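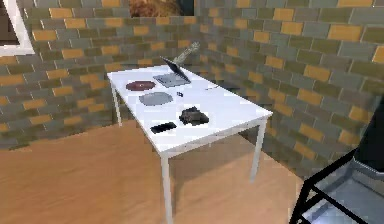

Laptop on the white table

Coach numbering after rebody: chassis or body?
Board: Buses and Coaches, Preservation and Records

gearlever_4
11/13/25
I am cleaning up the fleet list for the Wilstead depot and need a ruling on vehicle 144. The chassis is a Duvow underfloor-engine type, delivered new with a Tostunel body. After an accident the body was scrapped and the chassis received a second-hand Tostunel body from a withdrawn coach. The company kept 144 on the side and kept the same plate. The body still carries the builder's plate from its first chassis.

My list has one line per vehicle. Do I enter one line with a rebody note, or 2 lines? The printed list uses one line, but the body number it gives is the old one.

axleload
One line. The chassis number is the identity. The body is a fitting with its own history and goes in a body column. Put the first body number, a slash, then the second. The printed list was never corrected after the first edition, so I would not lean on it.

Baranauskienė_fan
Disagree with the slash. A slash in most lists means "either" or "uncertain." Use a separate row for each body with a from and to date, keyed to the chassis number. If you ever sort by body number you will lose the second one otherwise.

(User name is from the Baranauskienė route guides, before someone asks again. I have the full set except the supplement.)

axleload
A slash means whatever the key at the front says it means. Separate rows give you a fleet total that is wrong by one for every rebody. Wilstead had 10 of these conversions that I know of.

Baranauskienė_fan
Only if you total the rows. Total the distinct chassis numbers.

gearlever_4
I am working in a plain spreadsheet, so both are possible. The complication I left out: the donor chassis did not go for scrap. It was sold to a dealer without a body and later got a new one as a recovery truck. If identity follows the chassis, then the donor is still "alive" in my list under its old fleet number with no passenger body on it.

tachograph_roll
That is normal. Close the donor's fleet entry on the date of sale, disposal code for "sold, chassis only." What happens to it later belongs in a footnote. A fleet list records what the fleet owned.

Do you have the chassis number for 144 from the frame itself, or from the paperwork? The two do not always agree on Duvow chassis. The number was stamped on the right-hand frame rail behind the front axle, and repeated on a riveted plate in the cab. When a body came off, the riveted plate often went with it. A rebodied coach can end up wearing the donor's chassis plate.

gearlever_4
Paperwork only. The license record and the depot cards match each other, but the cards were probably copied from the license record.

tachograph_roll
Then you have one source, not 2. Mark the entry as unconfirmed until somebody reads the rail.

axleload
Agree with that part. The rail stamping is hard to read under underseal. Clean it with a solvent and a nylon brush. A wire wheel will take the tops off the characters. Chalk rubbed flat across the surface brings up what is left.

dropwindow
Going against the room here. For a coach the body tells you more than the chassis does. Seats, doors, luggage space, destination gear and the whole outline came with the Tostunel body. Passengers and drivers at Wilstead would have said the coach from the other depot had turned up with a new number. I would file it under the body and note the chassis change.

axleload
Passengers do not keep the license records. The tax, the inspection and the plate all stayed with the chassis.

dropwindow
In this case, yes. Other licensing areas reissued the plate when the body changed. You are taking a rule from one office and applying it to the whole country.

axleload
The question was about one depot in one area.
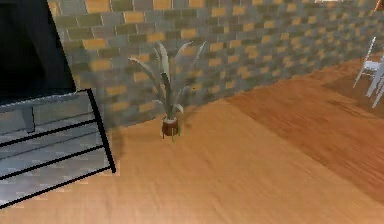 Summary of entry as it stands (edited by gearlever_4)

Fleet number: 144
Chassis: Duvow, number from license record, unconfirmed
Body 1: Tostunel, scrapped after accident
Body 2: Tostunel, second-hand, ex donor coach
Re-entered service: April, year not shown on card
Donor: closed at date of sale, chassis only

I have gone with separate body rows and a distinct count for the total. The donor truck is a footnote.

tachograph_roll
Good. Add a column for the source of each number. Almost every argument on this board comes down to which document somebody copied.

dropwindow
Still think you should be able to search it by body number.

gearlever_4
You can. It is column F. I will post the corrected file when the rail has been read. If anyone has a nearside view of 144 from before the accident, please send a message. I need to check the number of window bays against the second body.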